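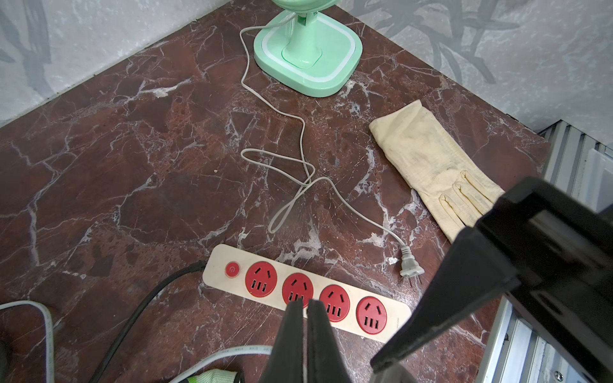 The great summer plug shuffle

Every July it starts again. The fans come down from the top of the wardrobe, the leads come out in a knot, and somebody on the internet tells us that the whole business could be made painless with a better extension lead. I have now read enough of this advice to be suspicious of it.

The desk fan is a simple thing. It has a motor, a grille, a stem and a base, and it has a lead that is always the wrong length. Too short and the fan sits on the floor cooling your ankles. Too long and you get the loops and figures of eight that gather on any tabletop within reach of a socket. The makers have had decades to sort this out. What they have given us is mint green.

I don't mind mint green. I do mind being told, as I was by a Larnico leaflet, that a fan in a soft colour "calms the room". A fan stirs warm air about. It feels nice on the back of the neck, and when you switch it off the room is the same temperature as before, or a little worse.

Then there is the power strip. The Holzer catalogue lists nearly 50 of them, and I struggled to find a difference that would matter to anyone with a kettle and two lamps. A switch at one end is useful. Bright red sockets are at least easy to find when you are on your knees behind a desk. Beyond that the claims get thin. Surge protection is worth having for a computer, but I am less sure that a fan costing the price of a takeaway needs guarding like the crown jewels.

Seraina Aigner repaired small appliances for 20 years before she began teaching evening classes in it, and she has little patience with the gadget end of the trade. "People buy a strip with more sockets because they've run out of sockets," she told me. "Then they run out again. Half of what's plugged in hasn't been used since Christmas." Her advice is dull and free. Unplug what you don't use. Pull by the plug and leave the lead alone. Uncoil a long lead before you run anything heavy from it, and don't plug one strip into another.

Adapters bother her more. They turn up in drawers, they come home from holidays, and they get pushed into whatever will take them.

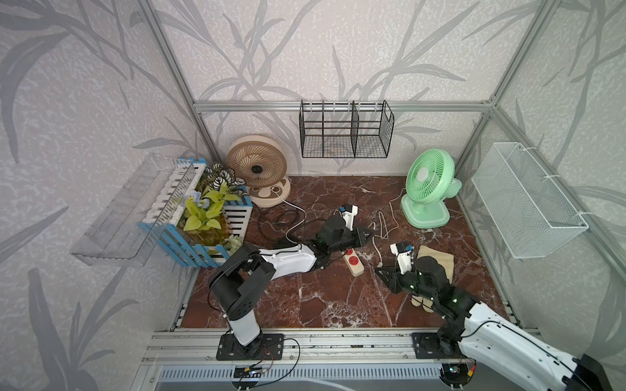

Two fans, one strip: white plugs and red sockets on a marble surface.

Tariq Mirani takes the other side. He sells cable tidies under the name Dovby, so he would, but he puts his case well. A lead that lies in a tangle gets tugged, he argues, and a lead that gets tugged wears out where it meets the plug. He showed me a clip, a sleeve and a sort of padded box. The clip was good. The sleeve took me most of a Friday evening to thread and came off again the first time I wanted to move the fan.

As for the box, I can't see the point. You put the strip inside, close the lid, and lose sight of the switch. Datomov makes a rival version and says it has sold 2,000 of them, which tells me only that plenty of us are ashamed of our plugs.

I have gone back to a strip on the table where I can see it, with a bit of slack in each lead. The clip has stayed. The sleeve is in the drawer with the adapters.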